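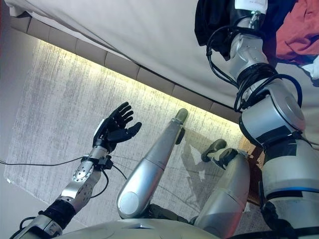 Left hand up, palm open, carpet behind. From the Tiswood flat.

Collection update, Broko project

Quick one this time, as half of us are packing kit. Monday, October 2, 2023 is the cut-off for the first batch, so anything recorded after that goes in the second folder. Please don't mix them. It took two evenings to untangle the June lot and I'm not doing it again.

Where we are: 400 usable examples in, target is 2000. Behind, yes. Most of the gap is bedroom tasks. Kitchen went faster than planned, mostly down to Tincuța Nedelcu and her very patient way with cupboard doors.

What counts as an example, for the new people. One task, start to finish, one operator driving, arms back at rest at the end. Head camera, both arm readings and the hand readings all saved together. If one of those is missing the whole run goes in the reject pile, even if the run itself was lovely. Sorry. The model can't learn from a hand it has no numbers for.

We threw out 54 runs last month. The usual reasons:

Operator talked to somebody halfway through and the arms just hung there. Long pauses teach it to pause.

Hand readings started late. Check the little counter is moving before you begin, not after.

Same move, same spot, over and over. Runs from one afternoon were so alike they might as well be one run. Shift the object. Turn it round. Come at it from the other side.

Cable snagged. More on that in a sec.

Fumbles are fine! Keep them. If you drop the sock and pick it up again, that is a good example, probably better than the clean ones. Only bin it if you give up. Last year's Barbu set was all perfect grabs and the thing had no idea what to do when it missed, it closed its fingers on air and carried on to the drawer as if all was well.

Cables. The left wrist one especially. Give it slack before you start and look where it runs along the floor. If you feel the arm pull, stop, save nothing, start over. Same for the bundle on the right upper arm, which wants to be loose enough to move but not so loose it swings across the camera. Tape is in the blue tub. Put it back in teh blue tub.

Bedroom list for the next round, in the order we need them:

Picking clothes up off carpet
Pulling a sheet straight
Passing a soft item from left hand to right
Putting a shoe next to another shoe
Open hand, wait, take what is given

The last one sounds dull but we have only 9 of them and the handover work can't start until there are plenty more. Palm up, fingers spread a bit, hold still till the other person lets go. Different people handing things over please, tall ones, short ones, left handers. Bring a friend if they'll sign the form.

Lighting: leave it as you find it. Lamps on, lamps off, curtains whichever way. We want rooms as people have them, so no tidying beforehand either, however much it itches.

Labels. Write what was done, in plain words, straight after the run. "Picked up red cloth with right hand, put on bed." Not "cloth task 3 good". The person who reads them next wasnt there.

Zelton have asked to see nearly everything we've got so far, probably in a week or two, so if your labels are still sitting in a notebook, type them up now. Spare batteries are on charge at Tiswood, key from Tincuța. Sign-up sheet for slots is in the shared folder, mornings are wide open, evenings mostly gone.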